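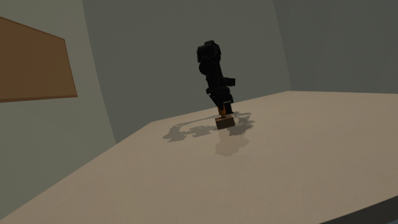
Gray-green walls in two depths, with a darker gray wall at right, in a computer-rendered interior

Calming green is a loose name for a family of pale to mid gray-green wall paints said to lower stress and help people concentrate. The claim is common in decorating guides and paint catalogs. The evidence for it is thin.

Origin of the name

The term is usually traced to the paint maker Gorent, which sold a shade called Cledbridge Green to schools and clinics. Its sales booklet said that pupils in green rooms "settle sooner," but gave no source. Later writers repeated the line as a finding. The decorator Valeriano Arrieta is often credited with inventing the shade, although the booklet does not mention him and his own notes describe a bluer color.

Claimed effects

Supporters say that gray-green rests the eyes, slows the pulse and makes small rooms feel larger. The last claim has more to do with lightness than with hue - a pale pink wall of the same brightness should do much the same job.

The study most often quoted is by Wenjie Su and Lihua Ding, who asked 300 office workers in the town of Trosetura to rate their mood before and after a repaint. Scores rose. The offices also got new lamps in the same month, and there was no comparison group. A follow-up by Hanyu Deng used 23 rooms, 4 of them left unpainted, and found no difference that could be told apart from chance. Catalogs rarely cite it.

A larger survey of 2,405 tenants is sometimes offered as proof. It asked which wall color people liked, and liking a color is a different matter from being calmed by it.

Use in buildings

Gray-green remains popular in waiting rooms, where it hides scuffs fairly well and goes with most furniture. Junhao Luo has argued that these plain reasons explain its spread better than any effect on the mind. Supporters reply that long use shows the color works, an argument that would serve just as well for beige.

See also: Accent wall; Color preference; Paint sheen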